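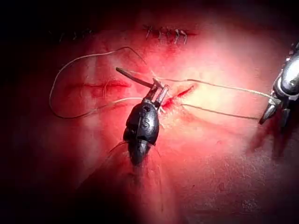
# Bench tips for suture pad practice

Notes for anyone using the practice bench at the Clostville workshop. Most of them apply at a kitchen table too.

## Before you start

- Put the pad on something that grips. A damp dishcloth folded once works well, and so does a piece of shelf liner.
- Set the lamp to one side. Straight down, it glares off the pad and off any polished metal, and you lose sight of the thread. Pale thread is the hardest to follow under a strong light.
- Cut your thread before you sit down. A length of 37 cm is plenty for one short cut. Longer pieces make big loops that wander over the pad and catch on things.
- Keep a small dish for needles. A jar lid with a magnet glued underneath is fine.

## Handling needle and thread

1. Hold the curved needle in the jaws, a little back from the middle of the curve. Too close to the end where the thread attaches and it may bend.
2. Check where the loop is lying before you pull. Move it out to one side of the cut.
3. Use the second tool to hold the free thread under light tension. You want it straight, but the pad should not lift or pucker.
4. Turn the needle through the pad along its own curve. Pushing it straight tears the hole wider, and the pad will not last.

## Spacing and knots

Start at one end of the cut and work toward the other. If you find even spacing difficult, mark the pad first with a washable pen and a ruler.

Snug each knot down until the edges touch, then stop. Pulling harder makes a ridge. Trim the tails, but leave enough to get hold of when you take the stitches out later. Green thread is easier to see on a skin-colored pad than white, and beginners should use it if there is any in the drawer.

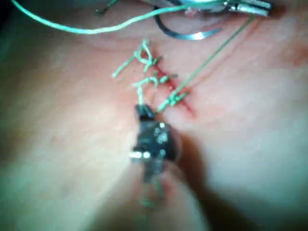
Keep the long end up and away from the finished knots while you tie the next one. A taut strand held off to one side stays out of trouble. If it drops across the cut, lift it clear before you go on.

## Cleaning up

- Snip each stitch beside the knot and pull it out from the knot side.
- Wipe the pad with a cloth and mild dish soap. No alcohol on the soft pads, it dries them out.
- Let the pad air dry for around 5 hours before it goes back in the bag.
- Dust with a pinch of cornstarch if the surface feels tacky.
- Count needles back into the tin. Used ones go in the sharps box, never the trash.

Spare pads are in the Holmgren cabinet, shelf 3. The key is on the hook in room 405.

Last updated Tuesday, April 29, 2025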